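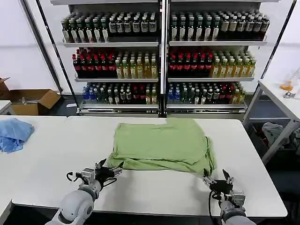

Bjarke Hafstein asked under my last post whether the folding arms have taken anybody's hours yet, and if not, when. It's a fair question and the answer won't fit in one reply, so I'm doing it as a thread.

Short version: no hours cut so far at Ravel. The jobs have changed though, and two of the changes I don't like. I've been on the folding side for six years and I've worked next to the arms since February.

For anyone new: we wash, dry, fold and bag workwear and T-shirts for other companies. Folding was five people on days and 3 on evenings. It's still five and 3. What those people do in a shift is different.

Two arms, one table. Each arm has a two-finger gripper. One takes the left front corner, one takes the right front corner, same as you would with your hands if you were standing there. In the photo they've got a green one by the corners and there's a light blue one bunched up on the left side of the table.

Flat cotton in one layer is what they're good at. Hoods, zippers, anything with a lining, still us. Anything inside out, still us. Somebody has to look at it first and decide, and that somebody is now a job.

We call that job sorting, but sorting used to mean something else here (by customer, off the dryer carts). Now it means pulling out what the arms can't take. New people get confused because the old sign is still up over the carts.

Numbers, because people always ask. Last full week the arms folded 674 pieces. By hand we did 1267 in the same week. So a bit over a third of the total went through the machine. Management's slide had it at "almost half" and I don't know where that came from.

The best single shift was 144 pieces through the arms. A good folder does that before lunch. The arms are slow. What they have going for them is that they're just as slow at the end of the day, and their wrists don't hurt.

About wrists. Two people on days had braces on last year, me being one of them. I fold less now and mine is better. I'm not going to pretend that's nothing. If you've done T-shirts eight hours a day you know where it gets you, right below the thumb.

Now what I don't like. First one is pace. Before, five of us stood at the long tables and talked. With the arms running, one person has to watch and clear, and that person stands apart from the rest. An hour is fine. Four hours is long.

We asked for rotation every hour. We got every two hours. Evenings still do it their own way because with 3 people you can't swap that often without somebody leaving a job half done.

Second one is the mix. The arms get the easy pieces, so the hand tables get everything else. My count per hour went down and so did everyone's. It's all hoodies and coveralls now. You can't hold a person to last year's number when the plain T-shirts have been taken out of the pile.

It took four weeks to get that changed on the sheet. For four weeks we were all in yellow on the board. A couple of people took it badly and I understand that. The target is now set by type of garment. It should have been done the day the arms started.

Someone replied asking what "watch and clear" means. When a piece ends up crooked or a corner gets dropped, you press pause, straighten it or take it away, and press start. You don't reach in while it's moving. You also write down what went wrong, on paper, on a clipboard.

The clipboard is the part I'd defend most. Zonder, who did the install, wanted only the log from the machine. The log says "retry" and a time. The clipboard says "neck tag stuck to gripper, third one this morning, all from Janssen." One of those you can do something with.

And they did. Janssen's shirts have a stiff tag and they get pulled at sorting now. That was Marisol on evenings who spotted it. Her note from the clipboard is taped inside the office door.

Pay: watch and clear is the same grade as folding. I think it should be one up, as it's got the pause button, the sheet and responsibility for what goes in the bag. We've raised it. The answer was "under review", same answer as two meetings ago.

Training was a half day, and half of that was safety. I'd have wanted a second half day after a couple of weeks, once we knew what to ask. Most of what I know I got from standing there with the Zonder tech when he was in for something else.

@bjarke following up on your "when". What we have in writing, dated 2025-03-17, is that no folding position is removed this year, and that anyone who leaves gets replaced. I read it three times. It covers positions. It doesn't cover hours for part-timers, and two on evenings are part-time.

So that's the line we're asking to have added. One sentence. If you're at another place where arms are coming in, check for that before you sign off on anything, and check that your targets get changed on the same day the work does.

Question from the replies about the Jestgate site: they get one setup after the summer, for towels. I hear towels are easier, one shape, no sleeves. I haven't seen it, so ask someone from there. They have more people on folding than we do and nothing in writing yet as far as I know.

Would I send it back? No. I'd want the rotation down to an hour, the grade sorted, and a stool. We've been asking about the stool. You can watch just as well sitting down, and the pause button reaches if you put it on the near side of the table.

A few of you asked if it folds better than we do. On plain T-shirts it's okay. Neater than me on a Friday, not as neat as Marisol any day. Customers haven't said anything either way.

Muting this for tonight, early shift tomorrow. I'll post the garment-type target sheet when I've checked I'm allowed to – it's one page and other sites could use it as it is.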